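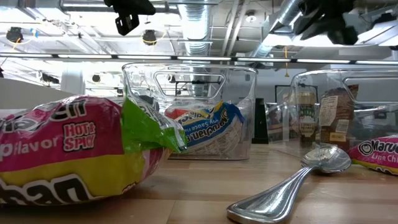 Ramen packets, two clear bins and a spoon on the table, seen from the fixed camera.

Home > Forums > Robot Learning > Data Collection

How many layouts before I start training?

Posted by Tendholm

I'm collecting teleoperated demos for a grocery sorting task. The arm picks up a ramen packet and puts it in one of the clear bins. So far I have 43 good episodes, all with the same table setup. The policy gets to the packet fine but closes too early on the shiny ones, and it goes for the wrong spot if I move a bin. Should I record more of the same or start changing things now? I can do 50 episodes on a good day. I have the table until Wednesday.

3 comments · 2 shares

Giltgate

Change things now. With one layout the policy can learn where the bin usually is and hardly look at it. Move the bins a few inches between episodes, swap them left and right, and turn the packets so the sealed end faces different ways.

For the early closing, check your glare first. You have a long row of lights above that table and the wrappers are wrinkled, so the bright patches move every time a packet shifts. Record some episodes with part of the lights off if you can. Also look at how you drive the gripper yourself. I was closing before I was fully down — only by a little, but in nearly every demo — and the model copied me. I threw out 13 episodes and recorded them again.

Leave the jar and the spoon in for some episodes and take them out for others. Write down which is which.

Plarnness

You need way more data. We had 3000 episodes for ours and it still missed sometimes.

Valdovinos

I wouldn't wait for a number that big. Train on what you have, see where it fails, and record those cases. Clear bins were hard for us too, mostly the rim. A camera on the wrist helped more than extra episodes did. Keep a few layouts out of training so you have something to test on.

Contact us | Terms | Back to top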